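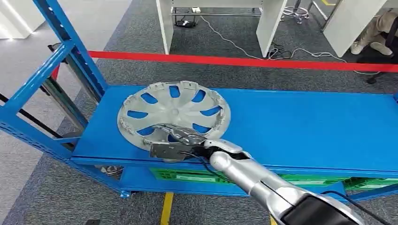 The Pileo grip fault was a software failure in humanoid robots used to sort moulded car parts at the Paucar training floor, run by the firm Plaseo. It came to light in April 2025, when hands began letting go of hubcaps and trim pieces partway through a move. Plaseo logged 307 drops in 1,049 lifts. No injuries were reported. 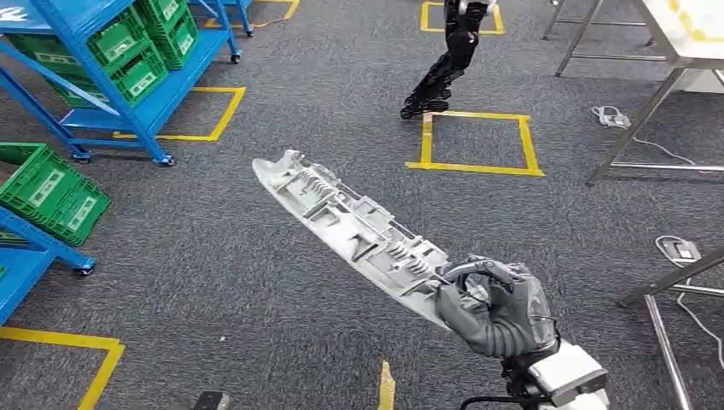
Long, narrow parts were dropped most often. An inquiry led by engineer Xuelian Mao traced the fault to a Fakik controller update – the hand read a small slip as a finished release and opened its fingers. Chunhua Li, the floor's safety officer, stopped all lifting for 96 hours. The earlier software was restored, and a corrected version followed in November after trials on 24 hands.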